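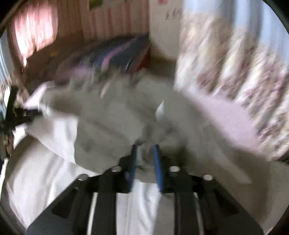

A bed with white and pale gray bedding, a pillow to the left, and something folded in blue and purple at the far end.

Stop Making the Bed First

Most advice about tidying a bedroom begins with the bed. Make it as soon as you get up, the advice goes, and the rest of the room will follow. I did it that way for years and I think it is wrong, at least for people whose bed is also the place where the laundry gets sorted. In a small bedroom that is nearly everybody.

The bed is the largest flat surface most of us own. A desk has a computer on it and the kitchen table has crumbs. The floor is the floor. So the clean clothes go on the bed, along with the spare blanket and whatever came out of the suitcase. If the bed was made at seven in the morning, it is unmade again by ten, and the cover you smoothed out now has creases in it and lint from the towels.

My argument is that the bed should be treated as a workbench until the work is finished. Pull the pillows to one side. Leave the bottom sheet on, move the comforter over, and sort there. Make the bed last, once, and make it properly.

I came to this after moving from a house with a laundry room to an apartment on Imholm with a closet and one wardrobe. In the house I had a long counter for folding. In the apartment I had the mattress. For the first winter I kept making the bed before breakfast and then piling things on it, and every evening I moved the pile to a chair so I could sleep. In the morning the pile went back. Some of those shirts traveled between the bed and the chair for most of December without ever reaching a hanger.

My neighbor Lise Tremblay does it the other way and always has. She strips the top layers, folds everything, puts it away and then makes the bed. It takes her 27 minutes with a full load, which I know only because she runs it against a radio program. Her rule is that the comforter doesn't go back until the sheet is bare. I have borrowed the rule and it works for me about nine times out of ten. The tenth time I sleep next to the towels.

There is a fair objection, and I have heard it from my sister more than once. A made bed makes you feel that something is done, and people who feel that way get more done afterward. I believe her. She also has a guest room. If you have somewhere else to fold, make your bed whenever you like.

The other objection is that clean clothes shouldn't touch a bed that has been slept in. I can't get worked up about that. You are going to wear the clothes and you are going to sleep in the bed. If it bothers you, spread a clean sheet over the top and fold on that. A plain light color is best for this. Dark socks and small things show up against it, and on a busy floral print they get lost.

What I would spend effort on is the order of the clothes. Start with trousers. They take the most room and they are the reason the pile looks bigger than it is. Lay them out lengthwise, get the legs one over the other, and check the folds before you do anything else. Small things from the same wash end up in there, and a sock that goes into the wardrobe inside a pair of trousers won't be seen until spring. Fold the waist over last and move the trousers off the bed. Shirts come next, then anything knitted, and leave socks for the end so that you have all of them in front of you when you start matching.

I am also against buying things for this. Last year I looked at a folding station from a company called Wullau and a set of fabric boxes called Evia, and together they would have cost me 90 dollars and the last free corner of the room. The boxes would have needed a shelf. The station would have had clothes on it within a week, the same as the chair does. A mattress is already the right width and you have paid for it. 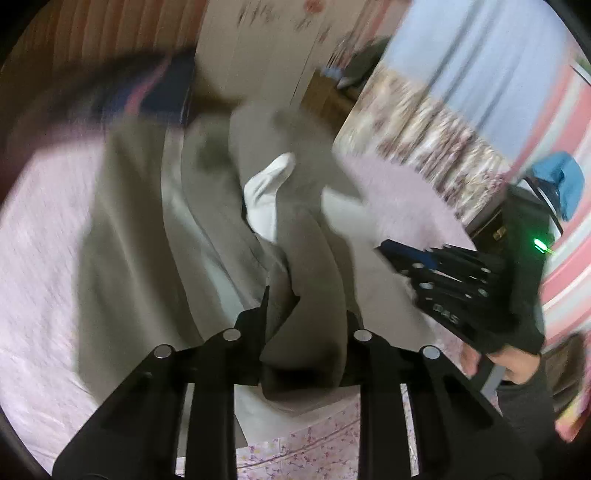

What About the Blankets?

Blankets and comforters are the real trouble, and I don't have a full answer. They are too big to fold alone without a good deal of walking around, and when they are folded they still need somewhere to go. I put mine at the far end of the bed against the wall, folded in half and then in thirds, and I count that as put away. Lise doesn't. She wants them in the wardrobe from April on, and she is willing to take out the winter coats to make room.

I would say this much. A blanket you use every week should live on the bed, and one you haven't touched since the cold weather should be out of the room. The ones in between are what fill up the chair. I have two of those at the moment and they are staying where they are until I wash them.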